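Oct 24, 2023

Bowls, cont. Picking up from Friday's page, which stops halfway down because I ran out of bench.

Aim today: get the Tenum batch clean enough to go out for the tasting sessions in December, and settle the cloth question. Two sorts of cloth on the shelf, the Vorex and the thin yellow ones from Tkachenko. Thin ones leave fluff on the rims. Was sure of this last week, still sure. Have put them under the sink for floors.

Order I'm using now:
rinse, warm, no soap
drain on rack, 15 min by the timer
wipe inside, then rim, then outside
stack with paper between

Tried soap first thing, gave up. Leaves a film that only shows once the bowl is under the bench light, then you do the whole lot again. Water from the left tap is running cloudy again btw, let it go for a bit before filling the basin.

Stock no. 926 is the shallow one, 1151 the deep one. They were mixed in the same crate, whoever packed that please don't. The shallow ones rock slightly if the table isn't flat, so do them on the white table and not the trolly. Flat hand against one side, cloth on the other, otherwise it just goes round and round with you.

Stickers: still on. The "Certified" one sits right in the middle of the base, so wipe round it and don't scrub across. I did scrub across one on Friday and the corner came up and now it collects lint. That one is on the windowsill, don't stack it.

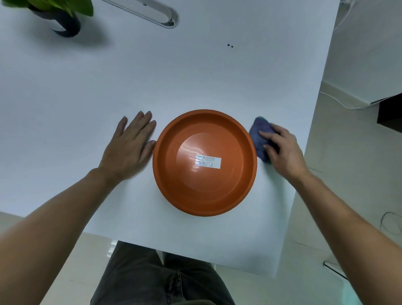

Severyn Prokopenko says the stickers should all come off before anything gets stacked, warm water and a thumbnail, and he'd sooner lose an afternoon on it now than have people eating round a label in December. He also thinks the glue will go hard if we leave it over the winter.

Fair. But Plusness want the marking left on until their check, it's in the email pinned by the door. So on for now, off after. Have asked Rawiri Ruddock to ring them and get a day out of them. If they say yes to early removal I'll do the shallow ones first as they're easier to get a thumb into.

Afternoon. Got through the shallow crate. Rims take longest, grease sits in under the edge where the cloth doesnt reach, had to fold it over a finger. Smooth insides are quick, one pass and look at it against the light. Changed cloth twice. Used ones in the bucket, need washing tonight, NO softener, it makes them smear.

Label on the lid of the deep crate says 64, not opened yet so can't vouch for it.

Left to do
deep ones, all
windowsill one, decide
more paper for between, nearly out
left tap, tell building again

Stopped at ten to five, hands like prunes.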